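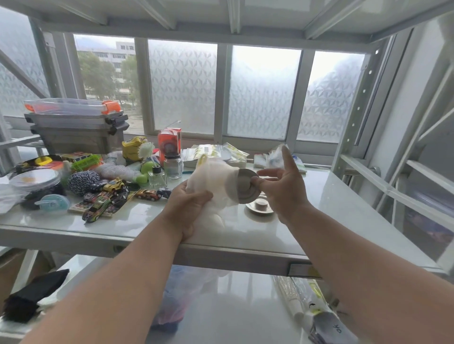
Plular Upper Arm Blood Pressure Monitor

The Plular is made for people who want to check their blood pressure at home, without much effort. Put the cuff on your bare arm, sit quietly for 5 minutes and press the start button. The numbers are large and easy to read also in the evening.

Memory: 199 readings for each of two users
Weight: 462 g without batteries
Cuff: fits most adult arms, washable cover
Warranty: 40 months

The monitor does not replace the visit to your doctor. Please bring your saved readings with you.

Sold by Eltitz. Questions about cuff size: ask for Italo Bassi.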